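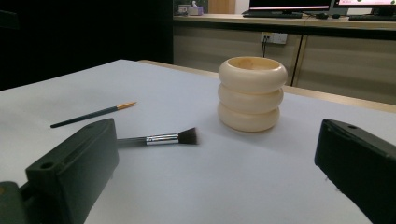

Pulance is a hand-held gripper tool for recording manipulation demonstrations, supplied with the training method developed by Nhyira Sarpong at Ondon. The method learns from short segments centred on the moment of grasp, and weights each segment by how far the fingers are from the nearest handle. Thin handles lying flat are the hard case, and the brush set uses two of them beside a ribbed cream vessel on a white tabletop. Both fingertips stay in the camera's view, so finger position is read from the image and no separate encoder is fitted.

The reference set holds 2300 demonstrations, of which 2120 passed the filter and were used for training. Segments with a hidden fingertip are dropped. Training takes 11 hours on 2 cards. The Gramov policy format is supported; Šťastný mounts need the adapter plate.

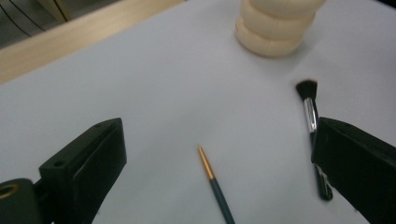

Brush set, viewed from the tool camera. Thin brush between the fingers, thicker brush by the right finger.

Supplied with: tool, finger pair, calibration sheet, training scripts. Adapter plate sold separately. Next batch ships in May.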